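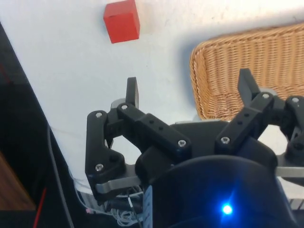 Gijs Desmet wanted to know, after reading the first draft of this guide, why I bother with the centring step at all when the software already knows where the gripper is. Fair question! The software knows where it thinks the gripper is. Mine was 13 mm out after I bumped the stand, and it cheerfully pinched thin air all evening.

So, section 4: laying out the table and teaching the first pick. I'm assuming the arm is bolted down and you've been through the Fosside wiring pages.

1. Spread the cloth and pull it as flat as you can. A few creases are fine, but a ridge under a block will tip it.

2. Put out the basket and your practice pieces. I use a cube, a cylinder and a ball, and I leave a good hand's width between them to start with.
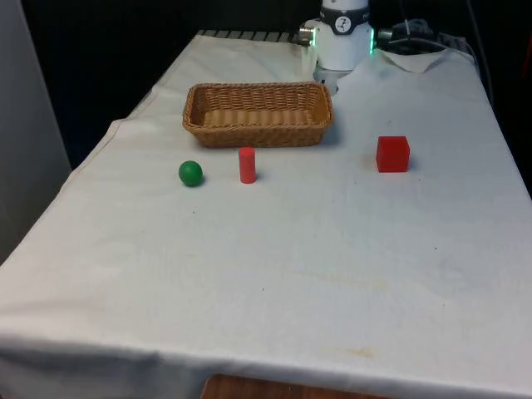 3. Set the speed to 13 percent in the Sestus panel. Yes, it's painfully slow – leave it there until you've done a full run without touching the stop button.

4. Open the fingers all the way and jog the arm over the cube, high enough to clear the basket rim.

5. Come down in small steps. When the fingertips are on either side of the cube, save the point as PICK_1.

CAUTION: Keep your hands off the table while the arm is live. If a piece needs straightening, hit pause first, every time, even if you're only reaching in for a second.

6. Close the fingers, lift, and jog over to the basket. Save that point as DROP_1. Let go low down, or the ball will hop straight back out (ask me how I know).

7. Run the pair from start to finish. If it misses, redo step 5 before you go fiddling with any settings. 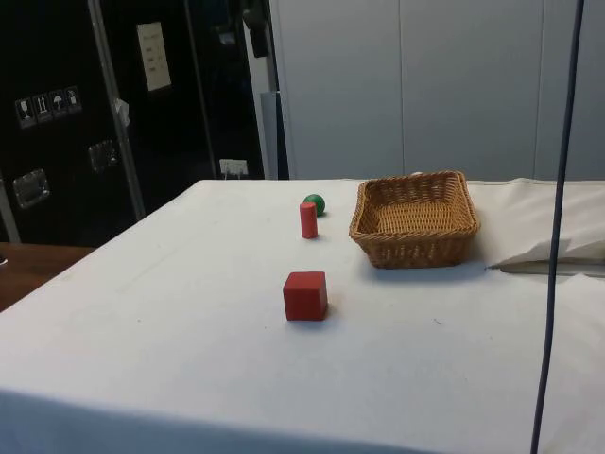 8. Once that's working, shift the pieces closer together and move the basket, then teach the points again under new names. Jolien Jansen overwrote hers at our Zerkcombe workshop and lost the lot, so save a copy as you go.

Note: I keep 28 saved points in my own file and the panel gets sluggish after that. Yours may cope better.

Next up is section 5, grip force, where the colour-coded cable chart finally comes in handy.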